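Gusden wipe-clean table covering, by the metre
Product code 3018
Maker: Grendo

General

A coated cotton covering for dining, kitchen and low tables. It is sold off the roll in a single continuous length, cut to order. The face is sealed with a clear acrylic coat and the back is left uncoated so that the cloth grips the table top. Edges are supplied raw and do not fray in normal use. They may be hemmed at home with a long stitch.

Specification

Base cloth: cotton, plain weave
Coating: acrylic, matt
Minimum order: 2 metres
Heat limit: warm plates only; use a mat under pans and teapots
Cleaning: damp cloth and mild soap
Machine wash: not advised
Ironing: reverse side only, cool

Measuring

Measure the length and width of the top, then add the drop twice to each figure. For low tables a short drop is usual, as a long one catches on the feet when people sit on the floor. Round tables are measured across the widest point. Order the next full half metre up and trim after the cloth has lain flat overnight.

Patterned designs repeat along the length of the roll. Where two pieces are to be joined, allow one extra repeat so that the print can be matched at the seam.
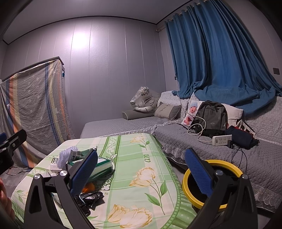
A comment left by Mushi says the fold lines from posting took two nights to drop out on a cold table, and went much faster once the cloth had been turned face down and ironed through a tea towel. Mushi also asks whether the coating will mark under hand gel. Spirit-based gels dull the matt finish if left to stand. Wipe them off at once with plain water.

Not suitable for

Outdoor use through the winter. The coating stiffens in frost and may crack along a crease. For garden tables see the Jomau range, code 861, which has a vinyl face and a woven backing.

Care and storage

Store rolled, print outwards, on a card tube. Folding for long periods leaves a white line in dark colours. Do not use bleach, scouring cream or wire pads. Turmeric, beetroot and ballpoint ink should be wiped off before they dry.

Related items

Table felt, cut to order, code 685
Card storage tube
Tablecloth clips, steel

Delivery and returns

Cut lengths are sent folded unless a tube is added to the order. Cut cloth cannot be returned except where there is a fault in the print or coating. Check the full length before trimming. Samples are posted free, one per design.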